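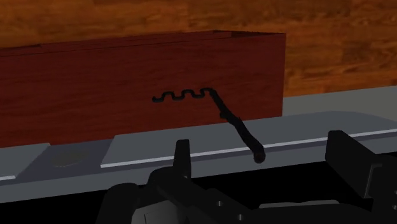 It would have been kinder if the thing had simply stopped, Ynyr Beddoe told me, and I have thought of that often. What the Sarmiento arm did instead, through most of February, was carry on as if it had hold of something. In the simulator the fingers would come up on either side of the dark, wavy-ended piece in front of the red box, close on thin air a hair too soon, and report a good grasp. Out of 700 runs, 62 were logged as successes with nothing in the grip at all!

Imani Haverford, bless her patience, went through them over a good many pots of tea, and found a contact threshold set far too low. The same setting was already on the real arm at Delham, where people work within reach of it. They switched that one off the same afternoon.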